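About Us

Tuesday, June 12, 2018
Posted by the owner, Fivthorpe Solar

Hi, and thanks for stopping by! I run Fivthorpe Solar, and if you've called the shop before you have most likely talked to me already, because I still pick up the phone when I'm not on a roof.

I started out as a regular house electrician. Most of my days were panel swaps and hot tub circuits, and then a customer out on the Horgan road asked if I could get her an old off-grid setup going again. It had a dead charge controller and a battery bank older than my truck. I spent way too many evenings on it (and probably undercharged her) but I was hooked. A year later I had given up hot tubs for good.

These days there are 5 of us and we do solar and battery storage, mostly on homes, plus the odd barn or small store. We work out of Zavau and cover everything from there to Nirska. If you're a bit past Nirska, call anyway - we can usually work something out if the road is decent.

So how do we do things? I come out and look at your roof, your main panel and your power bills. I'd like to see a full year of bills if you have them, since a summer bill on its own will fool you every time. Then I go home, do the math and send you a quote with the parts listed line by line. If your roof has 4 good years left in it, I'll tell you to fix the roof first. I've lost jobs that way and I'm fine with it!

As of April we had put up 2,441 panels. I know that because we write every serial number in a book, and that book has saved us more than once when a warranty claim came up.

We put inverters where you can get at them, usually a garage or a shaded outside wall. Please don't ask me to put one in a hot attic. I will say no, and then I'll talk about heat for 20 minutes. 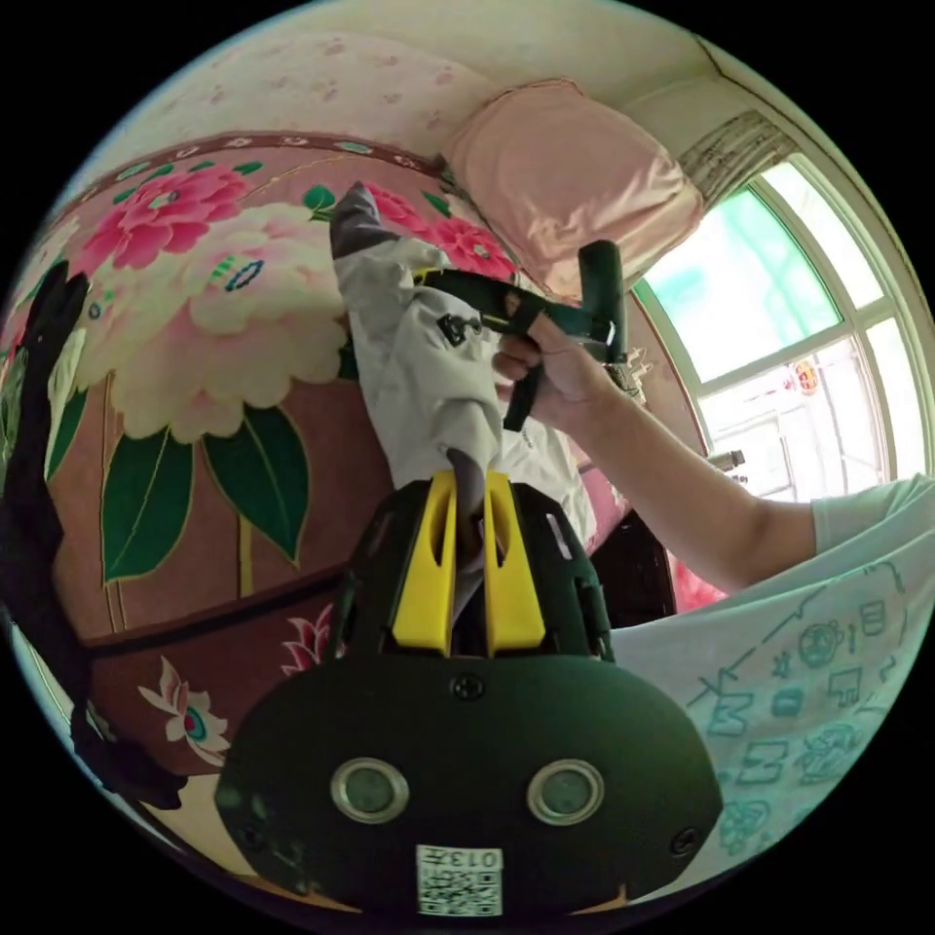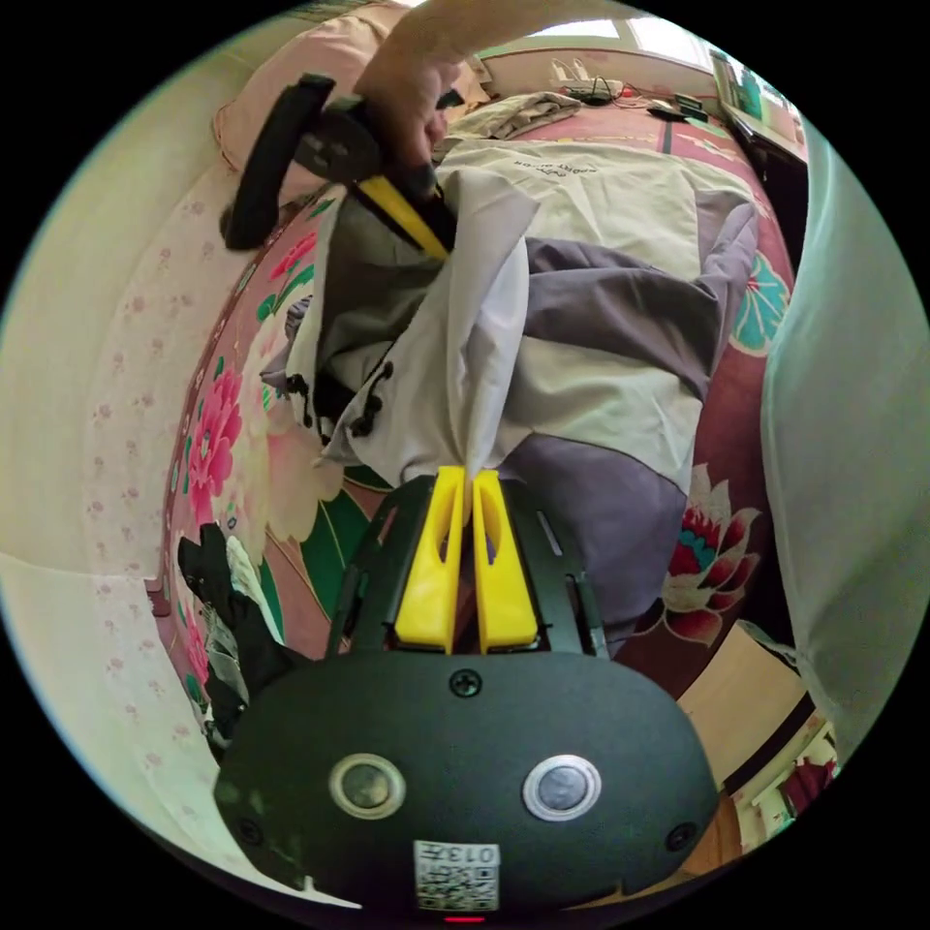 Batteries are the part I get asked about the most right now. My short take is that they're great if your power goes out a lot, and a slower payback if it doesn't. I have one at home and I love it, but I'm also the kind of person who checks the app before breakfast. We're happy to wire things so you can add one later.

The shop is open 7 to 4 on weekdays. Leave a message if we miss you and I'll call back that evening, probably while making dinner.

Recent posts
Do I need to clean my panels?
String inverters and microinverters, the short version
What your net metering bill is telling you
Why we moved the shop to Zavau
Ground mounts on the Horgan side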